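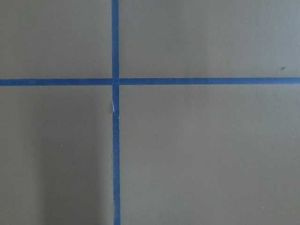 Print this page
E-mail this item

Bench layout: marking out with tape

Several members have asked how the sorting benches at the Livow workroom are marked out, and whether the method can be copied on a table at home. It can. The layout uses narrow blue painter's tape on a plain matte top, two lines crossing to give four fields, and no permanent marks. Look closely at the crossing and you will find that the horizontal line does not run straight through: the left piece sits slightly lower than the right. A step of that size is acceptable for sorting and for staging parts. It is not acceptable if you intend to measure from the line, and the notes on joints further down deal with that case.

The fields do not need to be equal. We tried a symmetrical layout on the first bench in June and gave it up after a month, because incoming material always takes more room than rejects. The present rule is that the largest field takes unsorted stock, the next largest takes accepted stock, and the two smaller ones are divided between rework and scrap. Anyone setting up a bench should lay the actual material out loose first, look at how much room each group takes, and place the tape afterward.

Surface. A matte top in a mid gray or brown is preferred. Glossy tops throw the overhead lights back at the user and make small bright parts hard to see. Wipe the top with a damp cloth, then a dry one, and leave it 30 minutes before taping. Do not use polish or any cleaner that leaves a film. Wax is the most common cause of tape lifting in the first week.

Tape. Use a low-tack painter's tape, 18 mm wide. Wider tape uses up working area and tends to wrinkle when laid by one person. Masking tape of the cream-colored kind has been tried and is not recommended: it is hard to see on a light top, and after a few weeks in a warm room it leaves adhesive behind. The Pustent roll in the stores cabinet is suitable. The Bromidlow roll is a packing tape and should not be used on bench tops at all.

Laying the lines. Mark both ends of each line with a pencil tick on the edge of the bench, never on the top itself. Fix the tape at the far end, pull off enough for the whole run, and hold it taut just above the surface before lowering it. Press down from the fixed end toward you. Tape that is unrolled and stuck a few inches at a time will wander. A slow drift over the length of a bench is difficult to notice while standing over it and obvious from the end, so check from the end before rubbing the line down. If it has drifted, lift the whole run and lay a new one. Do not stretch the old piece back into position. It will creep, usually overnight.

Joints. There are two ways to form the crossing.

The first is to run both lines in full, one over the other. The lines stay straight, but there is a double thickness at the crossing, and flat parts pushed across the bench will catch on it.

The second is to run one line in full and bring the other up to it from each side as two pieces. The joint stays flat, but the two pieces have to be aligned with each other by eye or with a straightedge. Set the straightedge across the full run, lay the first piece against it, and leave the straightedge where it is while the second piece goes down. Moving it between pieces is what produces the step. Trim with scissors before laying. Knives have been used directly on the benches in the past, and the marks are still there on number 27.

For plain sorting, either joint will do. Where the line is used as a reference for measuring, run it in one piece.

Wear. The crossing and the bench edges wear first. Small nicks and torn spots along the side of a strip can be left alone provided the strip is otherwise flat. Once a piece has lifted far enough to catch a fingernail under it, replace that run from end to end. Patching was permitted until last year and is no longer permitted, as the patches collected dirt along both sides and the adhesive set hard. Replace all tape every 11 weeks regardless of condition. Pull it back on itself at a low angle, slowly. Any adhesive left on the top should come off with a cloth and warm water with a little dish soap.

Labels. Field names go on the front edge of the bench, not inside the fields. Florencia Villalba has drawn up a label sheet in two sizes, and copies are in the tray by the door at Livow. The Acuña bench uses a different order, with scrap at the near left, and its labels should not be moved to other benches.

One correction to the previous issue: the rule for lamp height is measured from the bench top to the bottom of the shade, not to the bulb. Benches already set to the bulb measurement should be reset before the next sorting session.

Print this page
E-mail this item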